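Gripper drifts open on long holds, second one this year
Forum: Maintenance and Setup > End Effectors

sprocket_widow
Posts: 312
I have a two-finger gripper on a small arm at home, running a Wodeo controller I bought used. Picks fine. Holds fine for a minute. Then the fingers creep apart by a hair and whatever I'm holding starts to lean like it's had a long day. Cycle counter says 2,279 since the last time I had the fingers off. I've already swapped the finger pads once and I'd like to not do it again for sport.

Force setting is 77 percent. Before anyone asks, yes, I re-homed it. Twice.

dry_lube_only
Posts: 265
Did you re-home it with the fingers on? If so the zero is wherever your pads happened to touch, and pads squish. Take them off, home on bare carriages, put them back, then teach the closed position by hand.

Also 77 is high. What are you holding, an anvil?

sprocket_widow
Nothing close to an anvil. Light things with a skinny part to grab. I went up to 77 because at 60 it let go.

tin_elbow
Disagree with dry_lube on the homing. On the Wodeo boxes the zero gets overwritten at power up anyway, so you'd be doing surgery every morning. My money is on hold current. There's a setting that drops the current once the move is done so the motor doesn't cook, and out of the factory it kicks in after a minute. Sounds familiar?

dry_lube_only
It only gets overwritten if you left auto-home ticked. Which you did, because everyone does, because it's three menus down under "Display."

tin_elbow
It's under Display on the old firmware. They moved it. I'll give you that the new place isn't any better.

mrs_backlash
Could both of you be right? I had the Saris version of this and it was hold current AND a loose set screw on the left carriage. Fixing one just made the other one easier to see. Grab a finger with the power off and wiggle it. If it clicks, there's your screw.

sprocket_widow
OK. Left finger clicks. Right one doesn't. I have put a dab of the blue stuff on the screw and snugged it, and I'm letting it sit overnight before I touch anything. Hold current was set to drop to half. I've changed it to no drop, and I brought the force back down to 65 so the motor doesn't become a space heater.

dry_lube_only
And auto-home?

sprocket_widow
Was ticked. I'm not discussing it.

sprocket_widow
Next afternoon. Homed it bare, fingers back on, taught the closed position by hand, auto-home off. Wrist camera, neck between the fingers:

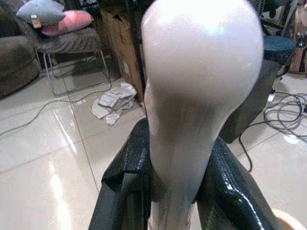 I gave it 20 minutes at 65 and checked the finger gap with a feeler gauge at the start and the end. Same gauge fit both times. Motor housing got warm, but I could keep my hand on it, so I'm calling that fine until somebody scares me.

tin_elbow
Twenty minutes is a start. Try an hour before you brag. And write the hold current on a piece of tape on the controller, those things forget after an update.

dry_lube_only
Tape the auto-home setting on there too. Big letters.

mrs_backlash
Check the right-hand screw while you're in there. Mine waited a month to go — right after I put the tools away.

sprocket_widow
Right screw took a quarter turn. Fine. Running the hour now — will post the gap after dinner.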